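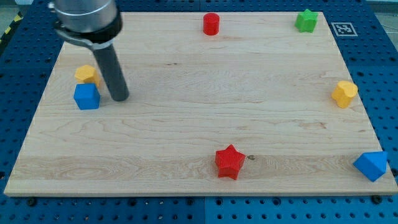
Maple board on the perforated platform, shapes round the edge, middle clear.

July, 11.40ish

Maple offcut from Ifans, planed one side only. Nice wavy figure, few darker streaks across it. Too good for a sorting board realy but Kiran wants pale so the colours read. Agreed.

Seven shapes set out round the perimeter. Blue cube and yellow hex at the left, nearly touching, want more of a gap there. Red cylinder mid far edge, green star along from it towards the corner. Centre stays clear.

To do
- front lip: 100 grit then wax. No varnish
- mark positions in pencil, faint
- ask Iolo if Drovside want recesses cut or just flat. Quote is for flat!!
- Funport order 1157, chase. Spare stars still not in

Kesgate set was 133 quid all in, keep this one under that if poss. Kiran has the recepit.

Wax tin nearly done, get another before the next board.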